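Robot Club Wants People! (no, you don't need to know anything about robots)

Okay, so I'm the one who ended up writing this, which means you get my version. We're the Mever student robotics project at Pickering, and we're looking for 16 new people for the term that runs through June. If you've walked past our room and wondered what's going on in there, come find out!

What we do, mostly, is teach robot arms to handle small everyday stuff. Somebody drives an arm through a task by hand, over and over, the system records it, and later we train a model on the recordings and see if the arm can manage by itself. Sometimes it's great. Sometimes it very confidently grabs air. I joined last year because a friend dragged me along and I had never written a line of code that worked, and now I spend way too many evenings there (my roommate has opinions about this).

We're at 811 recorded runs so far for the Drurnell Challenge, the student competition we enter every year. This year's theme is home care, so it's lots of little household objects - fiddly ones. We need way more runs than that, plus people to sort them, label the bad ones and keep the task notes readable.

What you'd sign up for: one 90 minute session a week, 5 days a week to choose from. Your first two sessions are with someone who already drives, then you get your own slot. We use Datari to log everything, and you can learn it in an afternoon.

You'd fit in if you're patient, you don't mind doing the same thing many times, and you'll speak up when something looks off. Any major is fine. We'd love a few people who write or draw, too, because our competition poster last year was... not pretty.
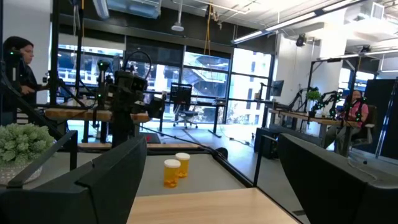 Posted January 27, 2026 | by the Mever recruiting team | Clubs & Projects

Pill bottles are one of the tasks we're on right now, the orange kind with white caps, and it's a fun one to start on.

To join, stop by the room during any session or fill out the form at the Pickering clubs desk. Put down your name, which days work for you and one thing you'd like a robot to do at your place. No resume, please! First-timers start the week after they sign up, and you can switch days later if your schedule gets messy.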